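Chapter 3
What Does "Handmade" Mean? 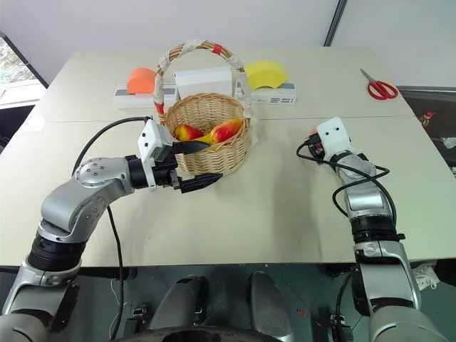 Figure 3.1 A woven wicker basket with a tall arched handle.

Shops like the word "handmade". It suggests care and skill, and it tends to put the price up. Whether it tells the buyer anything is another matter. Lacey Staniforth asked 19 stallholders at Hebden market to define it and wrote down answers that could not all be true. One counted anything finished by hand – even if that meant tying on a label. In this chapter we treat the word as a claim, and ask what evidence a seller should be made to show.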